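Speaker notes: The gripper that thought it was holding something
Vasiliu meet-up, 15 February 2022
Slot: 15 minutes plus questions. Slides are thin, so most of it is in here.

Opening

Hello, thanks for having me. I work on the picking cell at Silside and I'm going to talk about one fault, start to finish, because it is my favourite fault of the last few years and I learnt more from it than from everything that went right.

Ask for hands: who has a robot that reports "grasp OK"? Who has checked what that message is made of? (Leave a pause. Expect laughter from the integrators.)

Our cell is called Prillo. One arm, two fingers, a wrist camera, and a job that sounds easy: pick up a soft, awkward item, carry it across, put it down gently. The fingers are driven by an Ollier, our own little control board, named after a street near the office. Don't explain the name unless asked, it takes ages.

Slide 2: the table

Everything goes on at this height. White top, shallow white tray on the left, fingers together at the bottom of the view. Point out the tray rim - it's almost the same colour as the table, and that matters later on. Point out the scratches too, they come back. 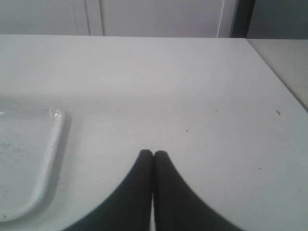
Slide 3: what went wrong

In October we ran 200 picks as a soak test. The log said every one had worked. The log was very pleased with itself.

Then we played back the wrist video, and 3 of those picks were nothing at all. The arm went down, closed on air, got its "grasp OK", travelled across with enormous care and released nothing into the tray. Lovely smooth motion! I showed one to a colleague who thought it was a demo of the path planner.

The first one we found was pick 129, so that is what we call the fault. If I say "a 129" during questions, I mean a confident empty grasp.

Say clearly: nothing got hurt and nothing got broken. But a cell that believes it is carrying something when it isn't will also, one day, believe it has let go when it hasn't. That second case is a safety matter, and it's the reason we stopped the test and didn't just add a retry.

Slide 4: how the check worked

The grasp check used two things, finger position and motor current. If the current rose before the fingers were fully shut, we called it a grasp. Sounds fine. The trouble is that friction in the finger drive also makes the current rise early, and ours had got stiff. So the board felt resistance and took it for an object.

We had a second check from the camera, and here is the bit I love. It compared a patch between the fingertips with a stored picture of clean table. Different from clean table meant object present. Our table was no longer clean table. It had marks all over it, and the rim of the tray could drift into the patch if the arm came in from the left. Two checks, two separate ways of being wrong, and every so often they agreed with each other.

(Slow down here. People usually want to write this down.)

Slide 5: close up

Now the other end of the range. When there is something at the fingers, the camera is so near that it sees a big warm blur, glare on the surface and bright glints off the gripper. Ask the room what they think the item is and enjoy the guesses. Don't settle it, the point is that the camera can't either. Our check never needed to know what it was, only that it was there, and colour alone would have told us that.
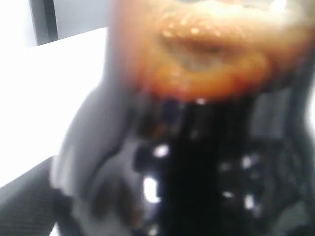

Wrist camera, close up: orange-brown surface above the dark gripper body.

Slide 6: what we changed

We now close the fingers with nothing there at the start of each shift and record the current. If it has crept up past the limit, the cell won't start until somebody has looked at the drive.

The stored table picture has gone. We take a fresh one just before each approach, scratches and all.

Both checks are repeated after the lift and again after the release. "Released" is now something we measure. Before this it was just the command echoed back, and I still go a bit cold thinking about it.

If the two checks disagree at any point, the arm stops where it is and asks for a person. It was annoying for the first week. Keep it anyway.

Slide 7: still open

Pale items on the pale table. The fresh picture helps, but I don't trust it yet. We're trying a darker top and would love to hear from anyone who has done the same and regretted it.

Very light items, where the current hardly moves. No good answer so far.

If time is short, skip slide 7 and go straight to questions. If there's time to spare, play the pick 129 clip twice, the second time with the log next to it.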